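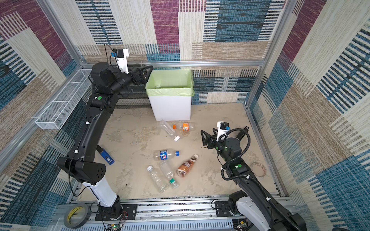
Caldeira started in a unit in Proltstead with one workbench and a disagreement over whether a robot could be trusted to clear up after lunch. The disagreement is still going, but we now sell a kit based on it. It's called Drornum: two arms on a shared aluminium rail, a gripper with two fingers on each, and a small camera mounted near each gripper so the arm can look at what it's about to grab. Our favourite job for it is litter. Scatter a few plastic bottles on the floor, stand a lined bin at the back and you have a task any toddler understands and most software finds insulting. Clear bottles are the rude ones. We like to leave a Pepsi bottle among them, if only for the blue label.

About us · Who we are
3 min read

There are 17 of us, led by Samuele Fontana, who designed the rail and would like you to ask him about it. Glória Amaral runs support. She answers the phone herself and will know if you skipped the manual.

Drornum goes mostly to colleges and small workshops. It arrives in 4 boxes and comes with a 24-month guarantee, which covers the arms but not your opinion of them. Our older kit, Trernex, had one arm and a great deal of personality. We still stock parts for it.

Visits are welcome by appointment. The coffee is poor and the demonstration is free.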